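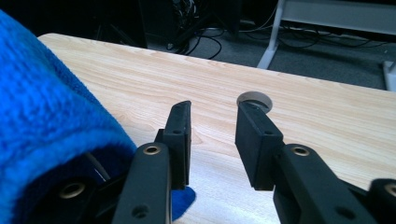
Monday, June 1, 2020

Up at 6. Coffee, then straight to the table before it got hot. I have been putting off the oiling since March, and the can of Clavach has sat by the back door all that time with the receipt still taped to it.

Got the blue towel out for the job. It is the fuzzy one from the car wash pack and it doesn't leave lint the way the old dish towels did. Went over the top with a damp corner first, then dry, always along the grain. The wood is still very pale. I thought it would have yellowed by now, being so close to the window, but the color is much as I remember it from the Hadow showroom.

Sanded the spot where the plant pot used to stand. 600 grit, light pressure, and wiped up the dust after. The ring is fainter. I don't think it will go altogether without taking down the whole top, and I am not doing that this year.

Did the underside of the leaf first to test the oil. It darkened it a little more than I wanted. Left it an hour and looked again and it had settled, so I will do the top tomorrow if the weather stays dry. The can says to keep the windows open.

Called Stundier about the missing foot pad. On hold for most of lunch. They have the part but the order has to go through the warehouse, two weeks at least. Order number is 3842, writing it here so I don't lose it like the last one. Folded cardboard under the short leg until then.

Ate on the porch, leftover rice and the last of the beans. Rinsed the towel in the utility sink and hung it on the rail. Must remember not to put it in with the bath towels.

Need from the store: dish soap, light bulbs for the hall, more sandpaper, eggs.

Bed early. Knees sore from being under the table.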